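**Ticket 426: die-cutting machine leaving uncut corners, embossing faint on left side**

Opened by: Clifford McKinnon
Machine: Pirnico manual die-cutter, A5 bed
Status: closed

**Problem as reported**

The machine cuts cleanly on the right-hand side of the plate but leaves the left side attached. It happens with the Plaltia nested oval dies and with the Kincaid leaf set. Small dies in the middle of the plate are fine. Embossing folders come out sharp on the right and nearly flat on the left. I have been using this machine for card fronts since it was new and it did not do this before July.

Card is Zostden smooth white, the heavier of the two weights. I have not changed card.

**Reply 1, support**

Thanks for the details. Please tell us:

- which plates are in the stack, and in what order
- whether the cutting plates are bowed when laid on a flat table
- whether the handle turns with the same effort all the way through

Please also send one pass through with plain copier paper and the largest oval, and say which parts don't cut.

**Reply 2, Clifford**

Stack is base plate, clear plate, card, die with the blade side down, clear plate. Same as the leaflet.

Both clear plates are bowed. The top one rocks if I press a corner. The bottom one is not as bad.

The handle is stiff for the first third and then easy. With copier paper the large oval cut all the way round apart from a section on the left as long as my thumb.

**Reply 3, support**

Bowed plates are the most likely cause. They bend when they are always put through the same way up and the same way round. Please do the following before buying anything:

1. Turn the top clear plate over and run it through with no die.
2. Repeat with the bottom plate.
3. Run the oval again with the die turned slightly on the plate, so that no long straight edge meets the roller all at once.
4. If it still doesn't cut on the left, add one sheet of copier paper as a shim under the left half only.

Don't go above three sheets of shim. If it needs more than that, stop and write back.

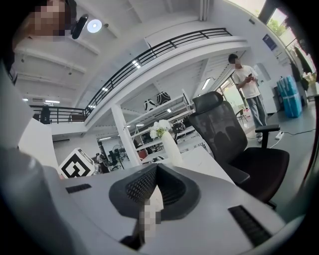 **Reply 4, Clifford**

Did steps 1 to 3. Plates are flatter but not flat. Oval in copier paper now cuts completely. Oval in the Zostden card still holds on at two points on the left.

Step 4 with one sheet: holds on at one point. With two sheets: cuts clean. I then did 20 ovals in a row with two sheets and all of them dropped out of the die without scissors.

The embossing is still uneven. I used the folder with the small daisies. Left side is better than it was but I wouldn't put it on a card for anyone.

The handle is still stiff at the start.

**Reply 5, support**

Embossing folders use a different stack from dies. For the A5 bed it should be base plate, one clear plate, folder, thin grey plate. If you use both clear plates with a folder it is too thick, and that would account for the stiff handle as well. Can you confirm what you have been using?

Also check the two screws under the left foot of the machine. If they have worked loose, the roller housing can lift on that side under load. They take the small hex key that came in the box. Turn until snug and no further, as the thread is in plastic.

**Reply 6, Clifford**

I was using both clear plates for the folder. The thin grey plate was still in its wrapper in the box, I thought it was packing.

One of the two screws was loose by nearly a full turn. Tightened both.

Results after that:

- Daisy folder, new stack: even across the whole panel
- Large oval, Zostden card, no shim: clean
- Leaf set, no shim: clean except the smallest leaf, which needed a second pass
- Handle: same effort throughout

The smallest leaf has always been fussy so I am not worried about it.

**Reply 7, support**

Good. A second pass is normal for very fine dies in heavy card. Please take the shim out for good now that the screws are tight, as leaving it in will bend the plates again.

Replacement clear plates are sold in pairs, part 59 on the spares list. Yours can carry on for now if they are cutting. Mark one corner with a pen so you can see which way round the plate went last time.

**Reply 8, Clifford**

Corner marked on both. I have 40 cards to get through for the church fair, so I will order a pair anyway and keep them by. Happy for this to be closed.

**Closed by support.** Cause recorded as loose foot screw, left side, with bowed plates and wrong stack for folders.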